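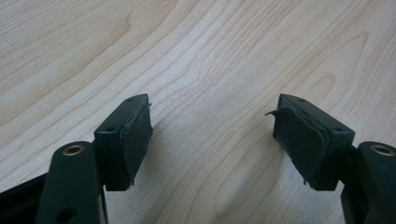
Table finish, water rings, what are people using now?
Started by skovisex_dan_no, 2020-03-22

grainhound
Going to be eating at home a lot it looks like, so finally want to redo the kitchen table. Oil or poly? Had oil on it for years and every glass leaves a ring. Kids do homework on it too, markers, glue, all of it. Don't want it to go orange.

tworagtom
Water based poly. Done. 2 coats on the legs, more on top. Stays pale, you can be eating on it by next weekend if you go easy.

mopandbucket
Disagree. Poly looks great until it doesn't, then you're sanding the whole top. Oil you just rub in some more where the ring is. Took me one evening last June, most of that was waiting

tworagtom
"one evening" every few months forever. No thanks

grainhound
See thats my problem, I never do the upkeep. Anyone tried hardwax oil? Store here has Talleck, the satin one.

plainoldpine
Used Talleck on a desk. Went on fine, smelled for days. Coffee ring came out with a damp cloth. Hot pan left a mark that did not come out, so get trivets. It also darkened the wood a bit — not orange, more like weak tea. Test underneath first.

utau_basement
What grit are you all stopping at? I went to 343 by accident, some odd pack from an Utau seller, and the finish just sat on top and peeled

tworagtom
343 isn't a real grit lol. Are you sure

utau_basement
It's what it says on the pack. No idea.

mopandbucket
Stop lower for oil anyway. Too smooth and it won't soak in. And wipe off ALL the extra, people leave it on and then complain it's sticky

plainoldpine
+1 on wiping. Lay the rags out flat outside to dry, don't ball them up in the trash. Oily rags can catch fire on their own.

adugna_flats
I paid 200 to have mine done by a guy here in Adugna Flats. Looks better than anything I would of done. Just saying

grainhound
Tempting but not having anyone over right now. Ok so leaning hardwax. Do I have to get all the old oil off first?

plainoldpine
Sand to bare wood, vacuum, wipe down. Thin coat. Thinner than you think.

tworagtom
Still say poly. For homework and markers its no contest

mopandbucket
Tablecloth. $12 problem solved

grainhound
Got the small can. Doing the underside tonight, will post when its dry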